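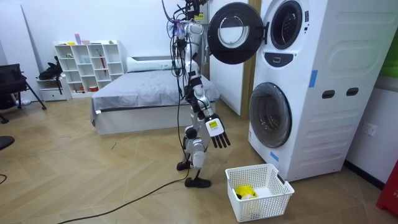
그림 8-1 세탁기와 건조기를 위아래로 쌓은 설치. 바닥은 밝은색 쪽모이 마루이다.

분류: 교재 > 주거학 > 주거 설비와 가사 공간

제8장 세탁 공간의 계획

세탁은 주택 안에서 물과 전기, 열, 습기를 한꺼번에 다루는 가사 작업이다. 부엌에 대해서는 오래전부터 작업 순서와 치수에 관한 연구가 쌓여 왔지만, 세탁 공간은 욕실이나 발코니의 한쪽을 나누어 쓰는 정도로 취급되는 일이 많았다. 건조기가 보급되면서 사정이 달라졌다. 기기가 한 대에서 두 대로 늘었고, 옥외나 발코니에서 이루어지던 건조가 실내로 들어왔다.

앞의 제7장에서는 급수와 배수 설비의 기본 원리를 다루었다. 이 장에서는 그 내용을 바탕으로 세탁 공간의 위치, 기기의 배치, 바닥과 환기의 조건을 차례로 살펴본다. 배관의 관경 계산은 다시 설명하지 않으므로 필요한 경우 제7장의 표를 참고한다.

8.1 세탁 작업의 흐름

세탁 작업은 수집, 분류, 세탁, 건조, 정리로 이어진다. 각 단계는 서로 다른 장소에서 이루어질 수 있다. 옷을 벗는 곳은 침실이나 욕실이고, 마른 옷을 개는 곳은 거실인 경우가 흔하다. 따라서 세탁 공간을 계획할 때에는 기기가 놓이는 면적만 따지지 말고 세탁물이 이동하는 경로 전체를 평면도 위에 그려 보아야 한다.

민하스(Minhas) 주택단지의 개보수 설계를 맡았던 헤이즐 베나비데스는 한 세대의 세탁물 이동 경로를 조사하여 평면도에 표시하였다. 개보수 전의 세대에서는 세탁기가 현관 옆 다용도실에, 건조대가 반대편 발코니에 있었다. 젖은 세탁물을 든 거주자는 빨래를 할 때마다 거실을 가로질러야 했다. 개보수 후에는 세탁과 건조를 욕실에 인접한 한 공간으로 모았고, 경로의 길이는 종전의 절반 아래로 줄었다. 이 사례의 평면은 8.5절에서 다시 검토한다.

8.2 병렬 배치와 직렬 배치

세탁기와 건조기를 함께 두는 방법은 크게 두 가지이다. 나란히 놓는 방식을 병렬 배치, 위아래로 쌓는 방식을 직렬 배치라고 한다.

병렬 배치는 기기의 윗면을 작업대로 쓸 수 있고 두 기기의 조작부가 모두 낮은 위치에 있다. 그 대신 바닥 면적을 많이 차지한다. 직렬 배치는 한 대분의 바닥 면적으로 두 기기를 수용하므로 소형 주택에 적합하다. 다만 위쪽 기기의 문과 조작부가 높아져 키가 작은 사람이나 휠체어 사용자에게 불편할 수 있다. 쌓아서 설치할 때에는 해당 기종에 맞는 고정 부품을 사용하고, 무거운 세탁기를 아래에 둔다.

어느 방식이든 기기 앞에는 문을 열고 몸을 굽힐 수 있는 여유가 있어야 한다. 이 책의 연습 과제에서는 앞쪽 여유 치수를 700mm 이상으로 잡는다. 복도에 면한 세탁 공간이라면 문이 열린 상태에서도 통행이 가능한지 따로 확인한다.

8.3 바닥의 조건

세탁기는 탈수할 때 진동을 일으킨다. 바닥이 수평이 아니거나 처짐이 있으면 진동과 소음이 커지고, 기기가 조금씩 움직이기도 한다. 콘크리트 바탕의 바닥은 대체로 문제가 적지만, 목조 바닥에서는 장선의 방향과 간격을 살펴 보강 여부를 정한다.

마감재도 검토 대상이다. 타일과 시트류는 물에 강하고 청소가 쉽다. 목재 마루는 거실과 이어지는 느낌을 주지만 누수에 약하며, 이음매로 스며든 물이 마루를 들뜨게 할 수 있다. 목재 마루 위에 세탁기를 두는 경우에는 물받이 판과 누수 감지기의 설치를 고려한다.

학습 목표

1. 세탁 작업의 단계를 평면도 위의 이동 경로로 나타낼 수 있다.
2. 병렬 배치와 직렬 배치의 특성을 비교하고 주택 규모에 맞는 방식을 고를 수 있다.
3. 바닥 구조와 마감재에 따른 유의점을 설명할 수 있다.
4. 건조 방식에 따라 필요한 환기 조건을 구분할 수 있다.

주요 용어: 병렬 배치, 직렬 배치, 물받이 판, 배기식 건조, 응축식 건조

이 사이트는 서비스 개선을 위해 쿠키를 사용합니다. 계속 이용하시면 쿠키 사용에 동의하는 것으로 간주됩니다.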